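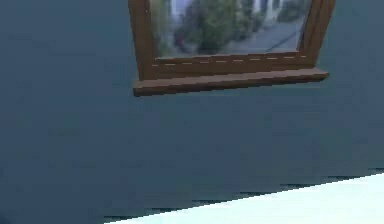
**Brostance Allotment & Garden Club – Growing Committee**

Minutes, April meeting, opened 7:05 p.m. in the tea room

Ghislain Turcotte took the chair and thanked everyone for coming out on such a soggy evening, and for the two rhubarb cakes, which were passed around while the last minutes were read and approved.

**Seed order.** The Lilto order has arrived, all 269 packets of it, and a very cheerful hour was spent sorting them by plot (thank you to everyone who stayed!). The runner beans are short and will follow. Members who asked for leeks should please collect them soon, as they really ought to be in trays already.

**Water.** Ghislain has had a quote of $682 from El-Sayed for a new standpipe at the Dosomton Road end. There was a good long talk about whether to wait until fall – the lower plots were very patient last summer and would rather not be patient again. Agreed to go ahead. Ghislain to confirm with El-Sayed.

**Waiting list.** Now at 19 names. Plot 8 will be split in half if the present holder is still happy with the idea. Ghislain to call.

**Plant sale.** We'd like up to 2,000 seedlings this year, tomatoes above all. Pots are wanted, any size, and please rinse them first. The question of selling jam came up again and was carried over.

**Other business.** A fox has been at the compost by the lower gate. Lids on, please.

Closed 8:40 p.m. Next meeting in May, same room, bring a mug.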